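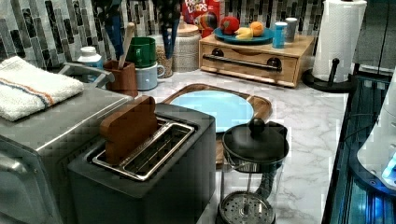

Page last changed: January, 4.15 pm

Fullow kitchen trials, Mimness: fault reviewers wanted

We are looking for people to watch a robot put toy bread into a toaster and tell us when they would have stopped it. The work is paid, part-time and in places very dull. If you have been told that kitchen robots are nearly ready for the home and you didn't believe it, we would like to hear from you.

What went wrong

In the autumn our arm did 465 runs of one job: pick up a wooden slice, bring it over the toaster, lower it into a slot, let go. On 13 of those runs it went on pushing after the slice had caught on the rim. On one of them the toaster slid along the worktop and the person standing by had to hit the stop button. No one was hurt. The toaster was unplugged, as it always is.

The part that bothers us is the log. All 13 of those runs were marked as a success. The software checks where the fingers end up and how wide they open, and on both counts it was satisfied. It has no opinion on whether the slice is in the slot.

Pruvost, who supplied the control software, sent a fix and a short report saying the matter is closed. We have put the fix in. We don't think a two-page report closes anything, and we are not going to let the same software mark its own work a second time. Our colleagues at Lostitz ran a smaller set with the new version and saw no bad pushes, but they had a different toaster with wider slots, so we take limited comfort from that.

What you would do

You would sit at a desk behind the safety line with a stop button and a tally sheet, and watch live runs. For each one you write down whether the slice went in, whether it touched the rim, and whether you would have stopped the arm. You do this before you see what the software says. Later you go through recordings of the autumn runs and do the same again, without being told which were the bad ones.

Each session is three hours with a proper break. We ask for four sessions per person. Pay is £17 an hour, including the half hour of safety training, and we cover bus fares within Mimness.

The slice is the hard bit to judge. It is a hard piece of wood with a rounded top, and the slot doesn't leave much to spare. A slice that has caught and a slice that is just going in slowly can look very alike from the desk. Expect to disagree with the person next to you. We want those disagreements written down and left as they are.

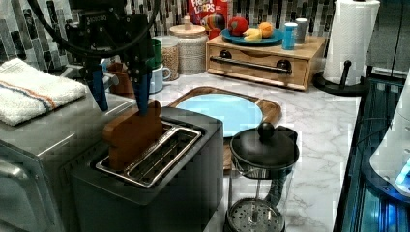 Who we want

People who cook, clean, care for someone at home or have worked around machines of any kind. You need to be 18 or over, able to sit and watch a worktop for long stretches, and able to press a large button quickly with one hand. Glasses are fine.

We don't want engineers from this field, or anyone who has worked for Pruvost or has money in it. Keen supporters of home robots may apply but should expect to be asked about it.

Safety

You will not be asked to reach over the worktop while the arm has power. Staff reset the slice between runs. If you press stop, the run ends and you won't be asked to justify it on the spot. Pressing it "too often" is not a thing we will hold against you or dock you for.

What we can't promise

That the fault is fixed. That the results will be flattering to us, who should have spotted the log problem well before run 465. The tally sheets will be published in full with names removed, and Pruvost gets them on the same day as everyone else.

How to apply

Write to Wilma Galbraith at the Fullow office, Mimness, or leave a note for her at the front desk. Half a page will do. Tell us which mornings or afternoons you can manage and describe one time a machine told you it had done something when it hadn't. No CV needed. There are 20 places, and we will reply to everyone, including those we turn down.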